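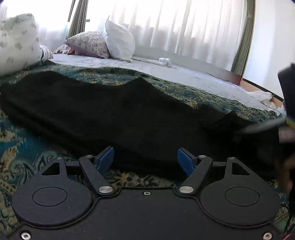
September, workshop notebook – dye bench

I finally had a quiet morning, so I'm putting down where the black overdye has got to before I forget half of it again. This is the batch on the Rirnow cotton, the heavier one we bought after the Cornara roll ran out. Kettle on at 7:40, first pot up to heat by a quarter to nine, which is slow even for that old burner.

Bath 1 went in at 53 grams of dye powder for the full load, salt added in 3 goes. I stirred for the first 21 minutes without a break and my shoulder is letting me know it. The color took nicely on the flat pieces, but the gathered ones came up browner inside the folds, same as last time, and I do think we are crowding the pot. I know we all like to get everything done in one go (me more than anyone!) but next round I'd like to split the load and see.

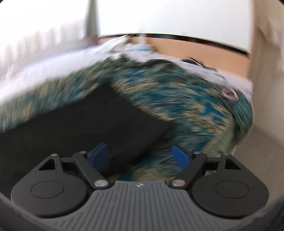
The rinse is still the part that eats the day. I kept going until the water ran pale gray, and then it ran darker again once I squeezed the seams, so whoever does the next one, please squeeze early and save yourself a wasted bucket. I tried the Skindis fixer on half the swatches and left the other half plain. Rubbed with a damp white rag, the plain ones marked it badly. The Skindis ones left a faint smudge, and I'd be happy enough to wear those.

To do before the next pot:

- Weigh the cloth dry and write it on the tag. I guessed on two pieces and I'm cross with myself about it.
- Cut fresh swatches from the Rirnow offcuts, and put a gathered one in with every flat one so we can compare.
- Fold finished pieces with the seams to the inside and let them rest overnight before the rub test.
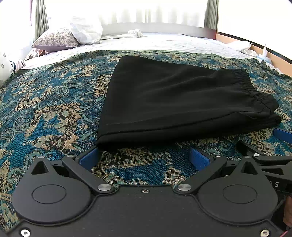

- Ask Rosser if they still sell the soda ash in the small tub. The big one has gone to rock and I had to go at it with a spoon.
- Run one swatch at 100 percent of the fixer dose and one at half – my hunch is that half will do.

Gloves are on the hook. The left one leaks at the thumb.

Filed under: Dye notes, Cotton, Black
2 comments · 5 shares
Back to top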